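Morsy clear cup with dome sip lid
Item 1197

Cold drink cup, clear plastic. Lid included. Sold in sleeves of 60, or 2 sleeves boxed. Iced tea, water, smoothies, kids parties. Cold only pls, no hot coffee!!

Back in stock at Wakumport, Lotberg gets theirs in December. Orders in by noon go out same day. Carton prices, just ask.
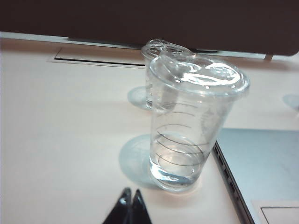

Lids press on at the rim, go all the way round til it's seated. Wide mouth, narrower base. The raised spout sits off to one side, so no straw needed, and the thin rings round the body are handy for grip. Lids also seperately, bag of 80.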